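5/2/20

Back on the Linness trip plan this morning, with a big mug of coffee and the window open. I know we said we'd leave the walking itinerary alone until the summer, but I had the old January notes spread out anyway and it seemed a shame not to get on with it.

The route as it stands: ferry in to Duler, one night there, then the coast path north to Linness over 6 days. I re-measured each leg on the new map and the total comes to 76 miles, so my January figure was short. The trouble is day three, which has all the climbing in it - 3,000 feet, with the steepest bit right after lunch. I walked that stretch once in fog and loved it, but I was traveling with next to nothing on my back and I don't think it's fair to ask it of a group with full packs.

So I've been trying out a split at Deng, where there's a guesthouse up above the harbor and a little bakery that opens early (the almond rolls are worth getting up for!). Stopping there makes day three much kinder and pushes the long flat section into day four. 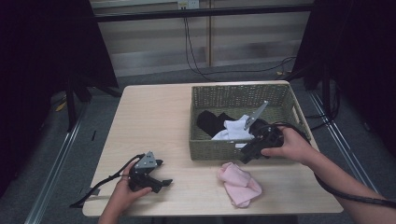

Mina wrote back on the draft that the Deng stop is fine by her, but the guesthouse only sleeps 8, and has anyone looked at the bus from the harbor for people who'd like to skip the climb altogether? Fair point, and no, I hadn't. The old timetable shows an afternoon bus on weekdays only, which won't help us if we start midweek and reach Deng on the weekend.

Moving the start a day or two earlier might fix it, though then the ferry gets in after dark. I'd still take that over a bad day three. Will redo the leg sheet both ways and pin them up side by side.

Still to do: ask the guesthouse about packed lunches, check the tide at the second beach crossing, find my good map case.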